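Fitting out a washroom display: where to keep a big glossy bowl, and how to clean the white bath?

Fuad Lemma
25/10/2020
12 comments

Hello to all. I am looking after a small bathroom display room in Amside, and I must make it tidy before it opens again. The vanity and the bath are already in their places, and I do not want to move them. The floor is grey and speckled, so dust is hard to see on it, but on the white bath every mark is visible. The windows are tall and have grey roller blinds, which I keep down in the afternoon.

I have two difficulties. The first is the bath. It stands free in the middle of the room, and people like to put their hand on the rim when they walk past. I have tried washing-up liquid and it leaves a dull film. The second is the boxes. I have some pieces which came in cardboard cartons, and I do not know if I should keep the cartons or flatten them.

My budget is 130 pounds for everything, including shelves. Thank you in advance for your patience with my English.

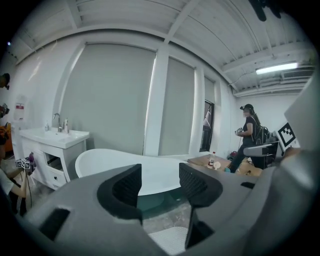
Replies

Grorklow
Shared 2 times

Dear Fuad, your English is good, I am also not born here.

For the bath, please use less product than you think. Put a few drops of washing-up liquid in a bucket of warm water, wipe with a soft cloth, then go over it again with clean water and dry it at once with a second cloth. The dull film is soap which was left to dry by itself. Do not use the rough side of a sponge. I did this in my first flat and the shine did not come back.

For the cartons, I would keep them until you are sure that no piece must be returned. A carton with the handling marks printed on it is worth keeping, for it tells the next person which side must be up. Write on the box with a thick pen what belongs in it, and also keep the small label of each piece, or take a photo of it.

A dark green bowl with such a shine should not stand directly on another hard thing. Put a folded towel or a piece of felt under it. Lift it with two hands from below, and take off your rings first.

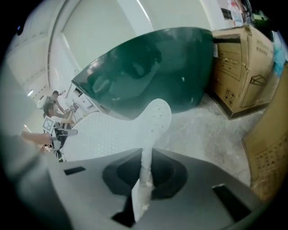
Can I store a bowl upside down on its rim?

Better to leave it the right way up. The rim is often the thinnest part and it chips first, and if there is a little water inside it cannot dry. If you must turn it over, use a thick cloth and put nothing on top.

Zerimton

I agree about the cloth. Vinegar is cheaper, but do not use it on a bath before you have read the care paper, some surfaces do not like it.

About shelves, I bought a plain metal one in June and paid 20 pounds. It is written that it can hold 300 kilos, I would never try this! Put the heavy boxes low and the light boxes high. Flat cartons can go behind the shelf.

Türkmen

Just throw the boxes away, they only collect spiders.

Fuad Lemma

Thank you for all answers. I have washed the bath again with less soap and dried it with an old cotton sheet, and it looks better to me. The cartons I will keep until the end of the return period. I am sorry, Türkmen, I do not mind the spiders so much. One more thing I wanted to ask is about the tap of the vanity, it has white spots near the bottom, but I will open a new page for this.

2 people found this page useful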